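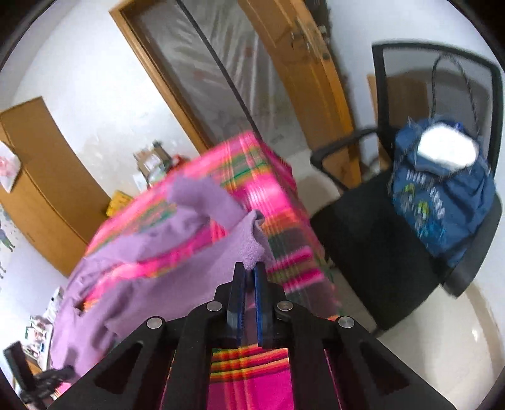 Shek Neighborhood Reading Program
Progress report, second quarter
Prepared for the Briditum Fund by Aarti Gautam

Enrollment and attendance

The adult reading classes ran on schedule through the end of August. We had 100 learners enrolled at the close of the quarter, which meets the target in the grant agreement. Attendance was steady in the evening groups and weaker in the morning ones. Most of the morning absences were people whose work shifts changed during the summer. Hsin-yi Fung called each of them, and 17 have moved to an evening group.

The Wednesday class at Rellideck is full and has a waiting list. We would like to open a second section there next quarter if we can get the room until 9 p.m. The building manager has our request but has not answered yet.

Tutors

Siu-ming Lai finished training the new tutors in July. Two of them left before they were matched with a learner, one for a full-time job and one who moved away. Tien-fu Wan is covering their hours for now. This is working but it takes him off the math group, and we do not want it to go past October.

Materials

The workbooks arrived late and the first shipment was the wrong level. The supplier replaced them at no charge. In the meantime tutors used photocopies, so printing is over budget for the quarter. Supplies are under budget by a little more than that, and we ask your permission to move the difference between the two lines.

We also bought 20 large-print dictionaries. They are kept at the Drondanach branch and can be signed out -- several already have been.

Testing

Midyear reading tests are done for the evening groups only. Wing-sze Chang is scoring them now and will send results separately. The morning groups will be tested once their new schedule settles. We had planned to report both together, and this is the one item in the work plan that is behind.

Next quarter

Open the second Rellideck section. Recruit replacement tutors. Finish morning testing. Start the family reading night, which was put off from June.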